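Bedroom changeover, July

52 shares | 11 comments

Hi all! So many of you asked about the bedding after my last post that I promised a gallery, and then of course I let it slide for weeks. The short version is that I gave up on matching sets. I used to buy the full bed-in-a-bag thing from Falline every couple of years, and every couple of years one pillowcase would go missing or get bleach on it and the whole set looked sad. Now I just buy what I like and put it all on the bed together. My sister says it looks like a yard sale. She sleeps fine when she visits, though.

Most of my colors came from two places. Travby has the solid sheets (good greens, terrible grays), and the odds and ends are from the Granent outlet off Route 211, where I have a real problem and should probably be kept away from the clearance bins.

A few things people wanted to know before we get to the bed itself. Yes, I wash new sheets before they go on, twice if they're a strong color. I learned that one with a red set that turned every sock in the house pink. No, I don't iron. I pull things out of the dryer while they're still a tiny bit damp and smooth them over the mattress with my hands, and that's as fancy as it gets around here.

Thread count! I got four emails about thread count. My favorite sheets are 400 and I have no idea if that's good or bad, I only know they don't pill and they don't slide off the corners at 3 a.m. The ones I paid twice as much for did both.

Folding is the part I still fight with. For anything big and fuzzy I lay it out flat on the bed first, get the edges lined up, and then roll or fold from the far side toward me. If you start in the middle you end up with a lump – ask me how I know. Fleecy stuff goes on the top shelf in the hall closet, pillowcases in the basket under it, and the old flat sheets get cut up for painting rags.

Oh, and the pillows. I like one long one and one regular one, and I like them loud. Ruffles, flowers, cartoons, bring it on. The room has plain walls and a plain dresser, so the bed gets to have all the fun. I put the long one in crooked because my neck likes it that way, and after a while I stopped straightening it for company.

Next up is the hall closet, once I can get the door to close. Leave your own folding tricks in the comments, I read every one!

Lime green sheet, the navy fuzzy thing spread over it, and my two favorite pillows up top, the long yellow one and the floral with the ruffle. 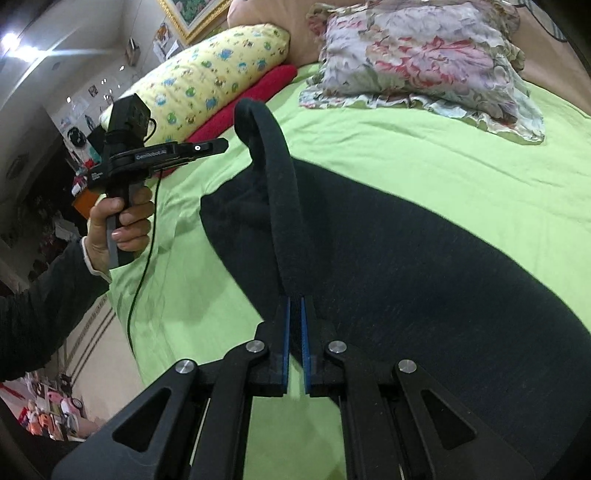 Bastien Coste: We went the same way with mixed bedding last winter and I don't miss the sets at all. One question, do your greens hold up? Ours from Thambiah faded along the fold lines after one summer on the shelf, so now I refold them a different way every month or so. Also, try rolling the fleecy ones and standing them on end. Takes up half the room.

Reply | 2 likes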